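Cómo pasar los hilos largos de un foro a un archivo que se pueda consultar

Llevo bastante tiempo moderando el foro de usuarios de Kudo y, si algo he aprendido, es que un hilo de 40 páginas no lo lee ni quien lo abrió. La gente entra, mira la primera página, mira la última y vuelve a preguntar lo mismo. No los culpo, yo hago igual en los foros de los demás (y luego me regañan, con razón).

En octubre nos pusimos por fin a ordenar los nuestros, y como Atieno Massawe me pidió que lo dejara escrito para el subforo de Datumance, aquí va el método tal cual lo usamos. Necesitáis permisos de moderador y una tarde tranquila, mejor con café.

Antes de tocar nada, haced una copia de seguridad. En el panel está en Herramientas > Exportar, y conviene marcar también la casilla de adjuntos, que viene desactivada. Sandro Serra se la saltó la primera vez y estuvo dos noches recuperando capturas de pantalla, el pobre.

Después, elegid los hilos. Nosotros ordenamos por número de respuestas y cogimos los 25 primeros, sin darle más vueltas. Apuntadlos en una hoja compartida con tres columnas: título, enlace y quién se ocupa.
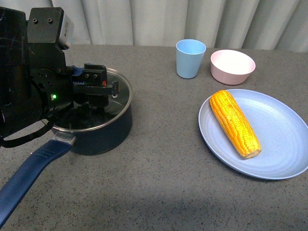
Con la lista hecha, abrid cada hilo y buscad los mensajes que de verdad resuelven algo. Suelen ser pocos. En uno de los nuestros, el de los avisos por correo, salieron 2 respuestas útiles entre muchísimos «a mí también me pasa». Copiad el enlace permanente de cada una, el que aparece al pulsar sobre la hora del mensaje. El de la barra del navegador no sirve, porque cambia si luego se divide el hilo.

Ahora escribid el resumen. Va en un mensaje nuevo, fijado al principio, con el problema en una frase, la solución y los enlaces. Poned siempre el nombre de quien dio con la respuesta, ¡que hace mucha ilusión verse ahí arriba!

Toca cerrar el hilo y moverlo a la sección Archivo. Dejad activada la redirección durante 29 días, el plazo que acordamos con Salim Nyaga para que los marcadores antiguos sigan funcionando mientras la gente se acostumbra.

Por último, revisad las etiquetas. Si un hilo lleva más de cuatro, quitad las que sobren. «Varios», «duda» y «ayuda» fuera sin miramientos.

Si alguien protesta porque su hilo está cerrado, contestadle con cariño y ofrecedle abrir uno nuevo enlazando al resumen. Y si usáis la plantilla antigua, la que se llama Kirus, el botón de fijar está escondido dentro del menú de edición, al final del todo.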